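Snack Box Packers Wanted, Evenings in December

Helitz sends out red boxes of food to people who forgot to buy any. We need three packers to help us get 209 of them filled before the holidays, and our standards are high in ways that may surprise you.

The work is done standing at a table. You take an open box, put in the bread, put in the snacks, find a spot for the sausages, and close up without crushing the bread. Almost everyone crushes the bread on their first night. We eat it and say nothing. 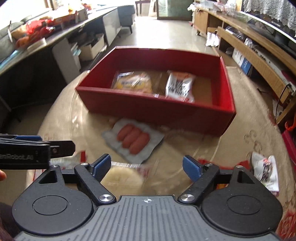

Bread and a snack pack in the box, sausages still on the tablecloth.

Shifts start at 5 p.m. and last three hours, with a break for coffee that has been described as hot. You should be able to lift a full carton, read a packing list and hold an opinion on where sausages go — then drop it when the list disagrees.

No experience needed. People who are good at loading a dishwasher tend to do well.

Pay is hourly, and each packer takes home two boxes at the end of the month. To apply, leave a short note at the Helitz counter in Brasow with the evenings you can work.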